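Rye, Finally

Mar 23, 2018

I have a rye starter living on top of my fridge and I am ridiculously happy about it! Tassanee Siriwan gave me a spoonful of hers in a jam jar back in July, and I managed to kill it in a week. She gave me another spoonful. That one made it, and I've been baking with it ever since (my neighbors have been very patient with the early loaves).

What I love about rye is how little it asks of you. There's no kneading to speak of. You stir it up like thick mud, scrape it into a pan, smooth the top with a wet hand and go do something else. The first time I made one I was sure I'd gotten the water wrong, it was so sticky. Nope! It's supposed to be like that.

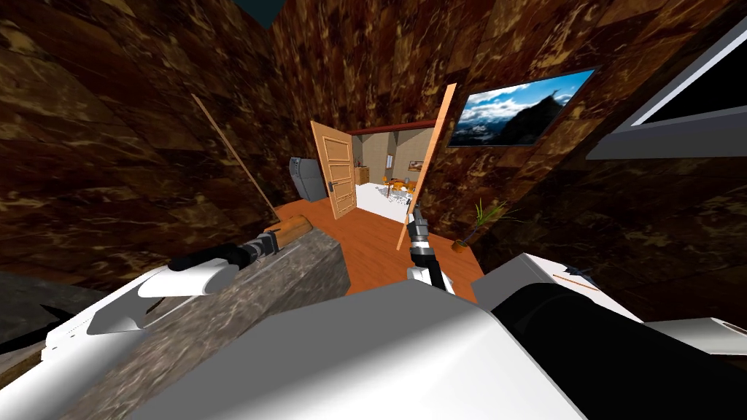 The hard part is waiting to cut it. Rye wants a full day on the counter wrapped in a towel, and the smell is all over the kitchen the entire time - sour and malty and a little like molasses. I cut into my third one after an hour and it gummed up the knife so badly I had to soak it. The next one I left alone until the following evening, and oh, it was good. Thin slices, cold butter, a bit of salt.

I've been going back and forth on caraway. Jairo Giraldo says a loaf without it is just a brick, and Hae-won Woo picks every last seed out and leaves them on the edge of her plate, so I've started making two small loaves instead of a big one. Sunflower seeds seem to keep both of them happy, and toasting them first makes a huge difference.

Next up is a darker one with soaked stale bread mixed into the dough. Sombat Limsakul swears by it and has promised to write down his version for me. I've already got the crusts saved up in the freezer!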